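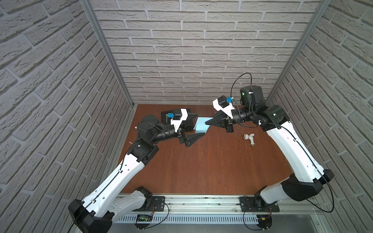 How to Refinish a Tabletop With Hardwax Oil

I put off redoing our dining table for so long that I'd stopped seeing it. Water rings, a patch where the old varnish had gone cloudy, a long scratch from the time we moved it through the back door. Then my sister asked if she could have it for her new place, and I thought, well, if it's going to be hers I'd better fix it first. Reader, we kept the table.

I've done four tables and a desk since then, so I'm still a hobbyist, but I've made most of the beginner mistakes by now and I can at least tell you which ones hurt. You'll need a weekend for the work, plus another week where you can't really use the thing.

What you'll need

A random orbit sander (borrow one if you can – the dust bag on mine is useless, so I hook it up to the shop vac)
Sanding discs in 60, 100 and a finer grit to finish, 150 or so
A carbide scraper, if there's thick varnish to get through
Hardwax oil, clear, satin
A white applicator pad and a pile of lint-free rags
Mineral spirits
A dust mask, gloves, good light

For the oil I use Guérin satin. I tried Plakex on the desk and it went on fine, but it stayed tacky for ages in the cold garage and I got impatient and put a mug on it. My fault, mostly. Any hardwax oil meant for floors or counters should do the job. Read the can, because drying times are all over the place.

Check what you've got first

Look at the edge of the top. If you see end grain that matches the grain on the surface, it's solid wood and you can relax. If you see thin layers, or a strip glued along the side, it's probably veneer, and you need to be a lot gentler. Skip the 60 grit completely on veneer. I went through the veneer on table number two in the time it took me to look up and say hi to the dog, and there's no fixing that short of paint.

One more thing about old pieces. If the table has old paint on it, or a finish you can't identify on something really old, get a lead test kit before you sand. They're cheap.

Getting the old finish off

Take the top off the base if you can. Mine had eight screws and two of them were stripped, so that was my first evening gone. Take a photo of the underside before you undo anything, and put the screws in a jar with a lid!

Wipe the whole top down with mineral spirits and let it dry. Furniture polish gets into everything, and if you sand over it you just push it around and clog the discs.

If the varnish is thick, scrape it first. Pull the scraper toward you, along the grain, with light pressure, and the old finish comes up in little curls. It's weirdly satisfying and much quieter than sanding. Then go over it with 60 grit to get the rest. Keep the sander flat and keep it moving. The temptation is to tip it onto its edge to dig out a stubborn spot, and you'll get a dip you won't notice until the oil goes on and the light hits it.

Once the color looks even all over, go to 100, then to your finish grit. Vacuum between each one. I used to skip that, and then I'd get these tiny curly scratches from leftover coarse grit and wonder what was wrong with my sander.

How fine should you go? Less than you'd think. For hardwax oil I stop at 150. I took the desk up to 200-something because I wanted it silky, and the oil could hardly get in. It felt gorgeous for a month and then it wore off wherever my wrists go.

Do the last pass by hand, with the grain, using the same grit you just used on the sander. Ten minutes, tops.

Water rings and dark stains

White rings are in the finish, so they're gone once you've sanded. Dark rings are in the wood. Sometimes they sand out and sometimes they go deep, and if you keep chasing them you'll end up with a bowl. I use oxalic acid crystals (sold as wood bleach) dissolved in hot water, brushed over the entire top so you don't get a pale patch. Gloves and eye protection for this, and a mask when you sand afterward. Rinse it well, twice, and let it dry overnight. The water raises the grain, so give it another quick hand sand.

Or leave the ring. Our table has a faint one near the end and I like it.

Putting on the oil

Stir the can, don't shake it. Really get down to the bottom, as the stuff that makes it satin sinks and sits there like mud.

Pour a small puddle, smaller than seems right, and work it out with the white pad. Go in circles first, then finish in long strokes along the grain. You want it thin. When I started I treated it like varnish and laid on a nice generous coat, and it dried in sticky patches that I had to scrub off with mineral spirits.

Leave it 30 minutes, or whatever your can says, then wipe off everything that hasn't soaked in. Get down low and look across the top toward a window or a lamp. Shiny streaks mean there's still extra sitting there, so keep wiping.

Let it dry overnight, rub it very lightly with a fine pad, wipe off the dust, and do a second coat the same way. It'll take much less oil this time. I do a third coat on dining tables, though only on the top and not the legs.

Please be careful with the rags. Oily rags can heat up and catch fire on their own, and it's a real thing that burns down real garages. I lay mine flat outside on the concrete until they've gone stiff, then they go in the trash. Never ball them up and leave them in a corner.

Waiting

You can put light things on it after a couple of days. No wet glasses, no tablecloth and no hot dishes for at least a week, longer if your place is chilly. I did our table in August with the doors open and it cured beautifully. The desk was a winter job, and see above.

Looking after it

Wipe with a damp cloth, dry it after. No spray polish. When a spot starts to look thirsty, rub in a dab of oil with a rag, wait, wipe it off, done. That's the reason I switched from varnish in the first place – you can fix the bit by the sink side without redoing the lot.

Updated 21st January: a few of you asked about pine. Yes, you can do it, but it dents if you look at it wrong, and it goes more yellow with clear oil than you might want. Test the underside first and give it a full day before you decide.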